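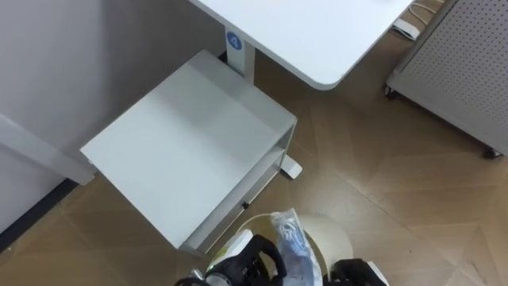 Weißer Tisch, runde Ecke, Aufkleber mit der Nummer 4 am Bein.

»Ein Schreibtisch ist kein Lebensentwurf«

Leen Matar richtet seit Jahren Büros ein und glaubt ihrer eigenen Branche nur noch die Hälfte. Ein Gespräch über Schubladen, runde Ecken und die Frage, wer eigentlich den ganzen Tag einen leeren Tisch braucht.

Zum Termin kommt sie ohne Katalog. Den habe sie im Auto gelassen, sagt Leen Matar, »sonst reden wir über Farben«. Über Farben will sie nicht reden, es sei ohnehin alles weiß. Warum alles weiß sei? »Weil es sich am besten fotografieren lässt, bevor jemand daran arbeitet. Nach drei Monaten sehen Sie jeden Kaffeerand, und dann ruft mich die Verwaltung an und fragt nach einem Spezialreiniger.«

Matar plant Arbeitsplätze für kleinere Firmen, zuletzt für Stavex, wo im Januar 42 Tische aufgestellt wurden. Jeder bekam eine Nummer. Ich frage, ob das nicht ein wenig nach Schulklasse aussehe. Sie zuckt mit den Schultern. »Die Nummern sind das Einzige am ganzen Projekt, worüber sich keiner beschwert hat. Wenn an Tisch 4 die Schublade klemmt, weiß der Hausdienst, wo er hinmuss. Früher hieß es: der Tisch hinten bei der Pflanze. Dann hat jemand die Pflanze umgestellt.«

Die Schublade ist ihr Thema, und sie redet sich dabei schnell in Fahrt. Flach, weiß, unter die Platte gehängt, so werde sie heute gern verkauft. »Der Hersteller nennt das persönlichen Stauraum. Legen Sie mal eine Brotdose hinein!« Ein Block passe, ein paar Stifte, ein Kabel, das zu keinem Gerät mehr gehört. Sie habe bei einem früheren Kunden, der Agentur Gimby, nach einem Jahr in die Schubladen schauen dürfen, mit Erlaubnis der Leute. Gefunden habe sie vor allem Ketchuptütchen und Visitenkarten von Kollegen, die längst gekündigt hatten.

Und die abgerundete Tischecke, immerhin eine freundliche Idee? Da wird sie vorsichtig. »Mit der Hüfte merkt man den Unterschied, das gebe ich zu. Aber dass runde Ecken die Kommunikation fördern, wie mir neulich ein Vertreter erklärt hat – ich hätte gern einmal gesehen, wie er das gemessen hat.« Bis zu 93 Euro mehr pro Tisch habe dieser Vertreter dafür verlangt. Sie hat abgelehnt und die runden Platten später anderswo zum normalen Preis bekommen.

Volkan Güler, bei Stavex für die Räume zuständig, sitzt die meiste Zeit schweigend daneben. An dieser Stelle meldet er sich. Die Rollschränke, sagt er, seien sinnvoll gewesen. Ein grauer Schrank mit gelochter Seite, unten Rollen, den könne man dorthin schieben, wo gerade Platz sei. Matar sieht ihn an. »Und wie oft schiebt ihn jemand?« Güler überlegt. Zum Putzen, sagt er dann. »Eben«, sagt sie. »Und was hängt an den Löchern?« Bei ihm im Zimmer eine Schere, antwortet Güler, bei den anderen müsste er nachsehen.

Mehr Sorgen mache ihr der Boden. Für Tischplatten gebe es Prospekte von 100 Seiten, für das Netzteil gebe es den Fußboden. »Sie können das ganze Zimmer durchplanen, am Ende liegt irgendwo so ein kleiner weißer Klotz mit einem dünnen Kabel, und daneben fährt eine Rolle vorbei.« Kabelwannen kosteten nicht viel. Sie würden in jedem zweiten Angebot gestrichen, meistens zusammen mit der Schulung, die sie allerdings auch für überflüssig hält.

Ob sie selbst an so einem Tisch arbeite? Nein, sagt sie, zu Hause stehe ein alter Küchentisch mit einer Lade, die man anheben müsse, damit sie aufgeht. 902 Euro für einen neuen Tisch mit Gestell habe sie im Laden von Szabo einmal beinahe ausgegeben. Dann habe sie sich zur Probe hingesetzt und nicht gewusst, wohin mit den Knien.

Güler muss um halb vier zum nächsten Termin. Im Hinausgehen fragt er noch, ob man die Aufkleber vielleicht auch auf die Schränke kleben könne. Matar notiert es sich, auf der Rückseite eines Lieferscheins.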